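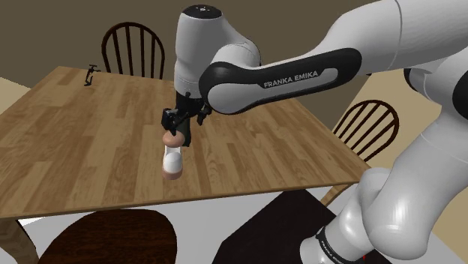

Stories > Short Fiction > The Shaker Runs

The batch finished at twenty past four, and Khadija Ait Brahim read the number before she took her coat off. 875 out of 900.

She wrote it on the back of an envelope and sat down. The office at Mistthorpe was cold on Saturdays. The heating ran on a weekday timer, and the only sound was the fan in the machine under her desk.

The task was simple to say. Pick up the shaker, lift it clear of the table, put it down again, let go. Codo had learned it from demonstrations and had then been left alone in the simulator with 900 starting positions it had never seen. The old method, the one in De Haan's paper, had been given the same 900. It had done worse, and she had expected that. She hadn't expected the new one to do this well.

She opened the failures. There were twenty-five of them and she watched them in order, at half speed, with a notebook.

In the first one the fingers closed too high and slid off. In the second they closed too high and slid off. The third was the same. By the ninth she had stopped writing the words out and was making a mark for each.

The tenth was different. The fingers closed properly, the arm lifted, and the shaker came up straight. Then it stayed there. The arm held it over the planks and didn't move until the clock ran out. She played it again. There was no shake in the joints and no drift. It had picked the thing up and kept it.

She found 6 like that.

She called De Haan, who was at his daughter's swim meet. There was a lot of echo on the line.

"It won't put it down," she said.

"What won't?"

"Codo. Six times. It gets a good grasp and then it just holds on."

"So it times out. Call it a time-out."

"I did. I'm asking why."

A whistle blew at his end and people clapped. "How long were the pauses in the demonstrations?" he said.

She had recorded the demonstrations herself, in November, over four evenings. She pulled up the first evening. The shaker rose and went back down, again and again, quick and even. The second evening and the third were the same. On the fourth there was a run where the shaker went up and stopped. It hung there for eleven seconds. Then it went down.

She checked the time on the file. It was a little after nine at night. Her brother had called then, about the house. She remembered standing with the phone against her shoulder and her other hand still on the controller, saying yes, saying she would think about it.

"Khadija?"

"There's a long pause in one of mine," she said.

"Just one?"

She scrolled. "Four. All from the same night."

"Cut them out and train it again."

"That's two days."

"Then it's two days. The Drelunero people don't need the table until Wednesday." Another whistle. "She's up next, I have to go."

She put the phone down. She made a copy of the data folder, because she always made a copy, and took the four runs out of the new one. She checked that the count was right. In the log she wrote: Removed four demonstrations, operator pause during lift. Retraining from scratch, same seeds, same 900 starts.

Then she opened the tenth failure again, the first of the 6, and let it play at normal speed. The arm came down, closed its fingers and lifted. She watched it hold the shaker until the clock ran out.

She started the new run and watched the first few lines come up to be sure it hadn't crashed. She put her coat back on. In the parking lot she sat in the car with the engine off and called her brother.

"It's me," she said. "About the house."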